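Postholm folding mat, large, white with grey grid — 3 months in 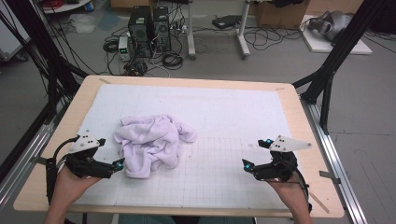 Quick one as I'm meant to be out the door. Bought this in the spring for folding laundry on, after the third lot of towels that came off my pile all different widths. I sell a few bits from home, mostly bath linen, so things need to come out the same size or the box won't shut. If you only fold your own tea towels you probably don't need it. You might want it anyway.

What you get: one mat, rolled, in a long box. No instructions. Grid is printed on one side in a faint grey and the back is plain. I paid 20 pounds for it from Cantero, who were the only ones with the large in stock. Delivery was fine. Box was a bit bashed at one end, mat was OK.

Size. Get the large. It covers nearly all of my table with just a thin strip of bare wood left showing round the edges, and that suits me down to the ground because the table is pale wood and marks if you look at it wrong. The smaller one would of been useless for bath sheets. Measure first though, the listing photos make it look tiny.

Flattening it out. Came out of the tube like a spring. I put cookbooks on the corners overnight and it was still curling the next morning, so I flipped it face down under a blanket for another day and after that it behaved. One corner still lifts a touch in cold weather. Not a big deal, I put my mug on it.

The grid. Good points and bad. The lines are faint, and in the evening with just the lamp on I have to lean right in to see them. Under a proper overhead light, no trouble. I'd rather faint than those bright green cutting mats that make your eyes go funny after half an hour. You line the bottom hem up with one line, side edge with another, fold to the line you want. Do it the same every time and the stack is dead straight. There are no numbers printed along the edges, so you have to count squares or mark your own. I put a bit of washi tape where my half fold goes. Works.

Colours. Pale stuff shows up fine on it. I was worried about that, my whole range is lavender and oatmeal and that sort of thing, and white mat plus pale towel sounded like a recipe for a headache. But lavender is clear enough even dumped in a heap. Pure white towels are harder, the hem sort of vanishes. For those I turn the mat over — the back is a slightly creamier colour — and just do it by eye.

Grip. Medium. Towels stay where you put them. Anything silky slides about. Pillowcases in between. If you shake a towel out hard over it the mat doesn't shift, which the old one did constantly (that was a Grondico, thinner, went in the bin in September after it split along a crease).

Marks. My main gripe. It smudges. You get these greyish pencil sort of smudges on the open bits of the grid and I've never found out exactly what does it. Dust, hands, dye maybe. A damp cloth shifts most of it and washing up liquid gets a bit more. There's always something left behind. Doesn't come off on the towels, I've checked, wiped a white flannel all over it and nothing. But if you want it looking like new for photos you'll be scrubbing. The seller says wipe clean. Wipe cleaner, more like.

Ironing — no. Don't. I haven't and I wouldn't, there's nothing on the box saying it takes heat.

Storage. Has to be rolled. If you fold it you'll get a crease and that'll be the end of it, see above. I leave mine down all the time now. It's comfy to sit at too, I do most of my folding sat down in jeans with the radio on, and the mat edge doesn't dig into your arms.

My friend Manolis Bakalis has the Hiriveck one, which is double the money and has numbers down two sides. Had a go on his. The numbers are nice. It's also thicker and lies flat straight away. Worth twice as much? Not for towels. If I was cutting fabric I'd maybe think again.

Would I buy it again, yes. Would like darker lines, would like numbers, would like it not to smudge. Four out of five.

Edit: someone asked if it smells. It did a bit for the frist week, sort of new shower curtain. Gone now. And no, I don't know if they do it in grey.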